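Rudden CPU Seating: wrist camera episodes, with fault notes
README for release 2
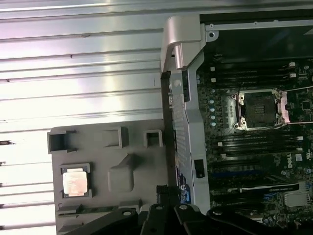
This release holds 833 episodes of a robot picking a processor out of a parts tray and placing it in the open socket of a desktop motherboard. Of these, 441 are marked clean. The rest contain at least one fault, and most of this file is about those. If you only want the clean subset, filter on status = clean and skip to "Files".

The data was recorded at the Plundunard bench by Adalberto Medeiros and Vojtěch Štefanec. Release 1 was withdrawn in February after the socket damage described below. Episodes from it that could be relabeled were carried over; the others were dropped.

What went wrong

During release 1 the controller treated a placement as finished when the downward force passed a fixed threshold and stayed there. The check did not look at where the chip was. A chip sitting with one edge on the retention frame gives the same force reading as a chip that is fully down, so the controller opened the fingers, logged a success and moved on to the lever. In the worst cases the lever step then pushed a tilted chip sideways across the contact pins.

We lost 5 boards this way before the cause was found. The damage was hard to see from the wrist camera because the fingers cover part of the view during the last stretch of the descent. It was found when Vojtěch put one of the boards under a bench magnifier for an unrelated reason and saw a row of bent contacts.

The log for those runs says "seated" in every case. Do not use the seated field from release 1 for anything.

Second fault: tray shift

The tray rests on a ribbed metal panel and is not clamped. When the gripper comes down slightly off center it can push against the wall of the chip cradle and slide the tray along the ridges. The shift is small, but the pick position was stored once per session, so every later pick in that session inherits the error. Grasps then land closer to one side of the chip and it hangs at an angle – which feeds directly into the first fault. Sessions where this happened have tray_shift = true on all episodes after the first contact, including ones that ended well.

Changes made for release 2

The pick position is found again before every grasp.
Success now needs both the force reading and a height reading from the arm. If they disagree the episode ends as a fault.
The lever step is a separate command and will not run until a person confirms the placement.
Descent speed over the socket was cut, and the force limit there is lower than over the tray.
A stop from the Pletix controller now holds position. Before, it released the fingers, and a stop above the socket dropped the chip onto the pins.

The last item matters if you replay these trajectories on your own hardware. Check what your gripper does on a protective stop before you hold anything over an exposed socket.

Fault labels

tilt: chip not level at release
drop: chip left the fingers before the release command
miss: fingers closed without the chip
shift: tray moved during approach or grasp
stop: protective stop, any cause
unknown: ended early and we could not agree on why

An episode can carry more than one label. The order in the list is the order in which the faults were noticed on replay, and it should not be read as cause and effect. Adalberto labeled every episode and Vojtěch checked the ones marked tilt or unknown.

Known problems

Glare on the heat spreader and the metal panel is strong in many episodes and washes out the edge of the chip. Exposure was left on automatic. Force readings drift over a long session – we zero the sensor at the start only, so compare values within a session and not across them. The joint log and the video clock can disagree by a frame or so after a stop.

Files

episodes/ has one folder per episode, with video, joint log and force log.
labels.csv has status, fault labels and tray_shift.
sessions.csv lists the board and tray used, with the stored pick position for carried-over sessions.
ševčík_mount/ has the drawings for the Ševčík wrist mount and the camera offset.

Reporting

Send label corrections with the episode number and the time in the video. Corrections go into labels.csv in the next release, and the old value is kept in the previous_label column.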